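Glare off a large white board on a black bench

Posted in Workshop Lighting and Layout

malton_bench
I lay out parts on a large white board on a black tabletop, with a black curtain behind. The curtain is there to kill reflections from a window. Two LED battens hang 157 cm above the bench. By mid-afternoon I get a bright band across the board and my eyes are tired within 60 minutes.

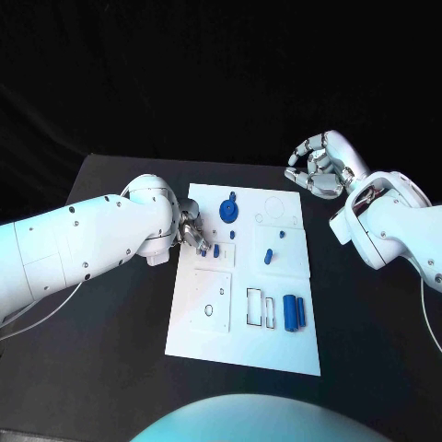

I measured 588 lux at bench height with a cheap meter. Is that too much, or is the problem contrast? I would like to keep the curtain if possible. Painting the bench is out.

Plurkedum
588 lux is not high for bench work. The likely fault is fixture position. If a batten sits above and slightly ahead of you, the angle in equals the angle out and the band goes straight to your eyes. To check:

1. Put a small flat mirror on the board where the band appears.

2. Sit in your normal position and look at the mirror. If you see a batten in it, that batten is the source.

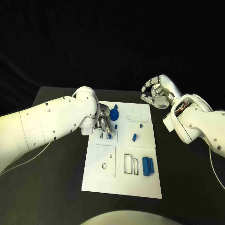 3. Move that batten toward one side until it leaves the mirror. Repeat across the board.

A diffuser lowers the peak but spreads the band wider. Move the fixtures first.

Contrast is a separate matter. White on black makes the eye readjust each time you look away. A mid-gray mat around the board helps, and the curtain can stay.

Lekden
get a matte board. had the same thing, went away

Sproģis
Agree with Plurkedum on the mirror test. One addition: check the battens for flicker. Cheap drivers flicker at twice the mains frequency, and that tires some people even when they can't see it. Film the lamp in slow motion on a phone and look for pulsing. If both battens pulse, change the drivers before you buy a new board.

Also turn the meter off and on between readings. Mine drifted by almost 60 lux over an afternoon.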